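**집안일 로봇, 어디까지 왔나**

지난 호에서 창고 자동화를 다룬 뒤 가장 많이 받은 질문은 집 안 이야기였다. 물류센터에서 상자를 옮기는 기계가 있는데 왜 우리 집 거실 바닥의 양말은 아직 사람이 줍느냐는 것이다. 이번 호는 그 질문에 답해 보려고 한다. 미리 말하자면 일부는 된다. 다만 되는 일과 안 되는 일의 경계가 사람들이 짐작하는 곳과 조금 다르다.

바닥 청소는 이미 기계에 넘어간 지 오래다. 원판 모양 청소기는 바닥이라는 평면 하나만 상대하면 되고, 물건을 집을 필요가 없다. 식기세척기와 세탁기도 마찬가지로 정해진 통 안에서만 일한다. 남은 것은 통과 통 사이의 일이다. 세탁기에서 꺼내 널고, 마르면 걷어서 개고, 바닥에 떨어진 것을 주워 제자리에 두는 일. 손이 필요한 일이 고스란히 남아 있다.

소형 그리퍼를 만드는 Fondel의 시험실에 들러 이 부분을 물어보았다. 시험실이라고 해도 마룻바닥에 가구 몇 점을 들여놓은 방이다. 조작 시험을 맡고 있는 Itzel Cuevas는 딱딱한 물건과 무른 물건을 완전히 다른 과제로 본다고 했다. 컵이나 블록은 어디를 잡든 모양이 그대로이니 위치와 각도만 맞으면 된다. 천은 잡는 순간 모양이 바뀐다. 한 번 구겨지면 카메라가 조금 전에 본 물건과 지금 손에 있는 물건이 같은 것인지부터 다시 판단해야 한다.

시험은 단순하다. 부드러운 물건을 바닥 아무 데나 놓고, 집어서 바구니까지 옮기게 한다. 한 차례에 300번을 반복하고, 집은 것과 옮긴 것을 따로 기록한다. Cuevas가 보여 준 최근 기록에서는 300번 모두 사람 개입 없이 끝난 차례가 아직 없었다. 집는 것 자체는 대체로 잘 된다고 한다. 실패는 그다음에 몰려 있다. 들어 올리다가 한쪽이 늘어져 가구에 걸리거나, 바구니 위에서 손가락을 벌렸는데 천이 떨어지지 않고 매달려 있는 식이다.

의외였던 것은 색과 빛 이야기였다. 밝은색 물건이 강한 빛을 받으면 카메라에서는 윗부분이 하얗게 날아가 버린다. 사람은 윤곽이 조금 안 보여도 손을 뻗어 더듬으면 그만이지만, 기계는 윤곽이 사라진 쪽을 물건이 없는 곳으로 읽을 수 있다. 그래서 Fondel에서는 커튼을 닫은 상태와 연 상태를 나누어 시험한다. 오후 2시 무렵 해가 바닥에 길게 들어올 때가 가장 까다롭다고 했다. 조명을 일정하게 맞춘 공장에서는 생길 일이 없는 문제다.

속도도 짚고 넘어가야 한다. 천천히 움직이면 카메라가 또렷하게 보고, 빨리 움직이면 화면이 번진다. 정확도를 높이려고 속도를 낮추면 양말 한 짝 치우는 데 걸리는 시간이 길어진다. 집에 아무도 없을 때 일하는 기계라면 느려도 상관없다는 의견이 있고, 필자도 절반쯤은 동의한다. 하지만 아이가 있는 집에서 거실을 비워 두는 시간이 얼마나 되는지는 따져 볼 일이다.

공장 쪽 사정은 조금 낫다. 봉제 부자재를 포장하는 Plukemholm은 올해 초부터 포장대 한 줄에 집게형 로봇을 두고 있다. 하루에 처리하는 묶음이 800개인데, 그중 448개를 로봇이 상자에 넣고 나머지는 사람이 맡는다. 절반을 조금 넘긴 셈이다. 로봇이 맡는 것은 끈으로 묶여 모양이 잡힌 묶음이다. 얇은 안감이나 레이스처럼 흐물거리는 것은 처음부터 사람 쪽으로 보낸다. 담당자는 이 비율을 억지로 올릴 계획이 없다고 했다. 잘못 집은 묶음 하나를 풀어 다시 개는 시간이 사람이 처음부터 넣는 시간보다 길기 때문이다.

이 대목은 가정용 제품을 볼 때도 참고가 된다. 로봇이 할 수 있는 일을 묻는 것으로는 부족하고, 실패했을 때 뒤처리를 누가 하는지도 물어야 한다. 바닥에 있던 수건이 소파 밑으로 밀려 들어갔다면 그것을 꺼내는 사람은 결국 집주인이다. 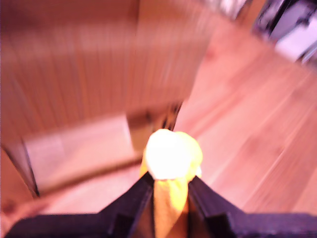 가격 문제도 남아 있다. 가정용 정리 로봇을 준비한다는 Birneo는 아직 판매가를 밝히지 않았고, 바퀴 달린 본체에 팔 하나를 얹은 구성이라는 점만 공개했다. 팔이 하나면 줍는 일은 되지만 개는 일은 어렵다. 수건을 반으로 접으려면 두 귀퉁이를 동시에 잡거나, 바닥에 펴 놓고 한쪽씩 넘겨야 한다. 후자는 넓고 깨끗한 평면이 필요하다. 식탁을 비워 줘야 일을 하는 로봇이라면 그 식탁은 누가 치울지 궁금해진다.

임대 방식을 택한 곳도 있다. Mạch는 공동주택 세탁실에 기계를 두고 여러 세대가 나누어 쓰는 모델을 검토 중이다. 세탁실은 바닥이 평평하고 조명이 고정되어 있으며 물건 종류도 한정되어 있으니 집 안보다 공장에 가까운 환경이다. 필자가 보기에는 이쪽이 거실보다 먼저 실용 단계에 들어갈 것 같다. 속옷까지 공용 기계에 맡길 사람이 얼마나 될지는 별개의 문제다.

지금 집에 들일 기계를 고민하는 독자에게는 이렇게 답하겠다. 바닥 청소기는 사도 된다. 줍는 로봇은 시연 영상만 보고 결정하지 말고, 카펫이 깔린 곳과 가구 다리 사이에서 어떻게 움직이는지 직접 확인하는 편이 좋다. 가능하다면 집에 있는 수건이나 인형을 가져가서 시켜 보기 바란다. 업체에서 준비한 물건은 대개 잘 집히는 것들이다. 개는 로봇은 아직 기다려야 한다.

다음 호에서는 설거지를 다룬다. 식기세척기에 그릇을 넣고 빼는 작업을 시험하는 곳 두 군데를 찾아가 볼 예정이다. 집에서 로봇 청소기 외의 기계를 써 본 독자가 있다면 기종과 사용 기간, 지금도 쓰고 있는지를 적어 편집부로 보내 주기 바란다.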